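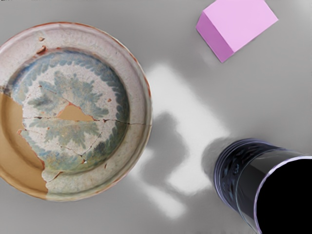
Plate, pink block, and a corner of the dark cup in Koltholm, the tabletop simulator from Patholm.

Trying Koltholm this month and I'm having so much fun with it! You get rendered tabletop scenes for practicing pick-and-place before you go near real hardware. 1/6

Look at the cracks on that plate! There's bare clay showing where the glaze is missing, and tiny flecks all over the rim. I did not expect that much care in a prop. 2/6

The starter pack has 53 objects and 500 scene layouts. Miklós Szilágyi asked if it runs on an old laptop – mine's pretty old and it does, just slowly. 3/6
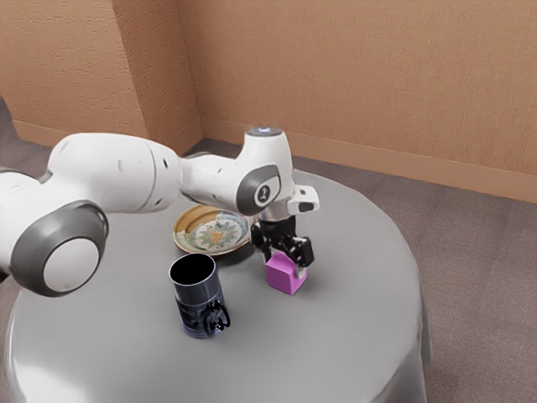
Gripper down at the pink cube, plate and mug on the same cloth.

I love that you get the whole room too, with carpet, textured walls, and a tablecloth that hangs in folds. The shadows are soft and easy on the eyes. 4/6

Gripes: the docs are thin on lighting settings, and scene search only matches exact names. Woo-jin Gil pointed me to the layout notes, which helped a lot. 5/6

It's $129 for a single seat. I'm keeping mine – next up is stacking! Send me your layouts if you've made any. 6/6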